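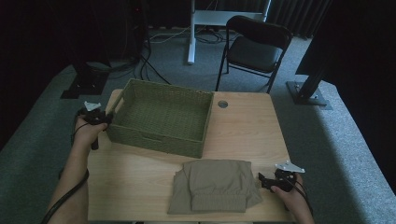
Photo: Vilodia Neighbors' Clothing Exchange

Minutes of the January planning meeting
Vilodia Neighbors' Clothing Exchange
Held in the back room of the Isar Street Library, 6:30 p.m.

Welcome and old business

The chair opened the meeting with thanks to everyone who came out on such a slushy evening, and a special thank-you to whoever brought the lemon bars (they were gone before the minutes were approved, which tells you something). The minutes of the fall meeting were read and approved with one correction: the winter coat drive ran for two weekends, and we had written one.

The money report was short and cheerful. We have 2,000 dollars in the account, with the library room paid through the spring. The bill from Sanitz for the folding racks has been settled, and the wobbly one will be exchanged free of charge. It was agreed to set aside 300 dollars for children's shoes, as we run out of those every single time and it is hard to see a family go home without them.

Spring exchange

There was a long and friendly discussion about whether to hold the spring exchange in the gym at Jin Elementary again or to try the library lawn. The lawn is lovely, everyone agreed, but several members remembered the wind the year we tried it, and the hats! The gym won on a show of hands, with 2 opposed. Doors will open at nine for families and at eight for helpers, and the coffee urn will be on by seven-thirty for the early birds.

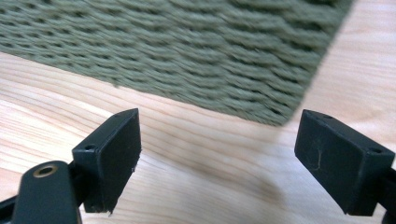 Sorting took up a good part of the evening, as it usually does. Last fall we had bags piled up by the door until nearly noon, and shoppers were digging through them before we had even checked for stains. One member suggested that each size get its own container, and there was a lot of warmth for using baskets, something like the green one with the thick twisted cords, in place of the cardboard boxes that gave out on us in the rain. We would need 20 or so, and members are asked to look in their closets and garages before we spend anything. Please put your name on the bottom of any you lend us, on masking tape, so it finds its way home again.

A few people asked how pants should be folded, and after some good-natured disagreement we settled on waistband toward the shopper, with the size tag showing if there is one. Sweaters go in thirds. Shirts may be folded or hung, depending on how the racks are holding up.

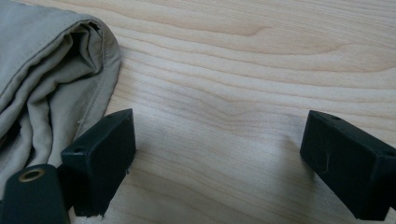 Action items

Room: the secretary will call Jin Elementary by Tuesday to reserve the gym and ask about the side door.
Flyers: last year's design, with larger print for the hours.
Shoes: two members will compare prices and report back.
Leftovers: still undecided. The shelter can take adult coats but has no space for toys, so we will pick this up next time.

The meeting closed at 8:15 p.m. Please remember to return the library's blue mugs to the kitchen shelf.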